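Workshop Tips: Getting Clean Tracks Out of Hand-Held Grippers

I keep a running page of small things that make our marker tracking and planning software behave. Most of them came out of a bad afternoon, and a few are from other people in the shop (credited where I remember). If you record demonstrations with hand-held grippers and feed them to a planner, I hope you find one or two you can steal!

Before you start

Wipe the marker faces with a dry microfiber cloth. Fingerprints on a shiny print turn into glare, and glare turns into a missing corner. Matte paper beats glossy every time, and matte vinyl beats paper if you can get hold of it.

Leave a white border all the way around each black square. The detector looks for the edge between black and white, so if you trim the print right up to the black and stick it on a dark tool, the edge is gone. I keep the border at least as wide as one cell of the pattern.

Give every face its own ID, and write the IDs in the config file the minute you glue the faces on. I once had two cubes sharing an ID and lost most of October to a left hand that kept teleporting into the right one. The solver was perfectly happy with it. It reported a lovely low error the whole time.

Measure the cube after it's glued. The drawing says one size, the print says another, and your calipers have the final word. Half a millimeter on the marker size scales straight into distance, and you'll be hunting for it in the planner, where it isn't.
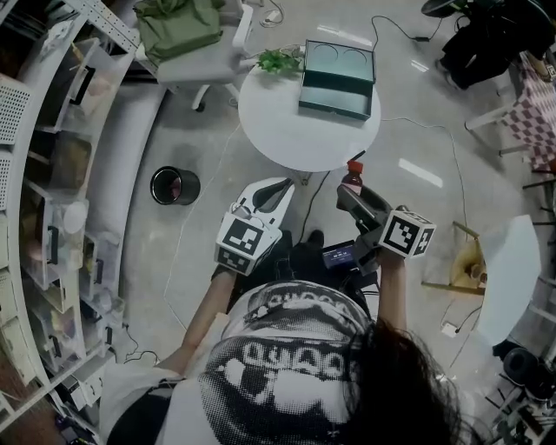
Do a slow warm-up take. Turn each wrist through everything it can do, with both hands well apart, then bring them close together and cross them over. Play that take through the tracker before you record anything else. You'll see right away which poses hide a cube, and you can shift where you stand or how you reach. It takes less time than making coffee and I love it, it's the best habit we have.

Clocks and cables

Sync first, record second. If your sources each stamp their own time, clap the fingers of both grippers shut together at the start and again at the end of every take. The start gives you the offset and the end gives you the drift. Bríd Ní Chonaill wrote us a little script that finds both closings in the finger-width signal and lines everything up, and I haven't nudged a timeline by hand since.

Tape down any cable that crosses where you walk. Painter's tape is fine for an afternoon, gaffer for anything longer. A tug on a cable in the middle of a take shows up as a tiny hop in the track, and a smoothing filter will happily turn that hop into a graceful swoop that no hand ever made.

Check free disk space before the take. Yes, I know. Check it anyway.

Filtering without fooling yourself

Keep the raw track. Always! Save the filtered version next to it under a different name and put the filter settings in the file name or in a sidecar file. Vilém Ďurica uses the sidecar and I use the file name and we have agreed to stop discussing it.

Fill short gaps and leave long ones alone. Our limit is 9 missing samples in a row. Anything longer gets flagged and the planner skips that stretch. I used to bridge everything with a spline and it looked gorgeous on screen, then the arm followed one of those curves down through a tabletop in simulation.

Watch for pose flips. A single flat marker seen nearly head-on has two answers that fit almost equally well, and the solver can hop between them. Two faces in view at once pretty much cures it. If you only have one, compare the new orientation with the last good one and throw out anything that turns faster than a wrist can.

Smooth rotation as rotation. Averaging Euler angles works beautifully until it crosses the wraparound, and then your gripper does a backflip. Quaternions, with a sign check between neighbors, take ten lines of code.

Finger width deserves its own filter, a light one. A heavy low-pass rounds off the moment of closing, and the closing is exactly what your planner needs to know about. I run a median over a short window and leave it at that.

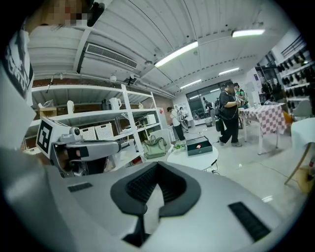

For features in the background, pick things that stay put. If you run visual odometry alongside the markers, people crossing the room will pull it around, and a shiny floor full of ceiling light reflections is nearly as bad. Raise the outlier threshold a little at a time and watch the inlier count as you go. Masking the lower strip of the picture, where your own tool sits, gave us a bigger improvement than any parameter I've tuned. Try that one first.

Replaying in the planner

Replay at quarter speed with collision checking on. Then half. Then full. I still get a little thrill when a take goes straight through at full speed with no red.

Model the table slightly thick. We pad ours by 2 mm in the planner, enough to soak up marker error without making low grasps impossible. Flat things like coins and cards need it turned off.

Check reach before you check anything clever. People lean, and arms bolted to a stand don't. Ľubomír Gajdoš has a one-page tool that colors each take green or gray by whether inverse kinematics finds an answer at every point, and it saves us so much arguing.

Name takes by task and number, with leading zeros. Take 1534 sorts before take 20 if you don't, and one day you'll train on the wrong half of a folder.

Odds and ends

Replace batteries in pairs and write the change in the log.

Keep one boring reference take forever. Ours is a pick, a lift and a set-down. After every software update we run it again and diff the output against the old one.

Spare marker sheets go flat in a folder. Curled ones never stick right at the corners.

Last updated August 14, 2026. Next on my list is a section on hand-eye calibration, as soon as Branislav Charvát gives me back the checkerboard.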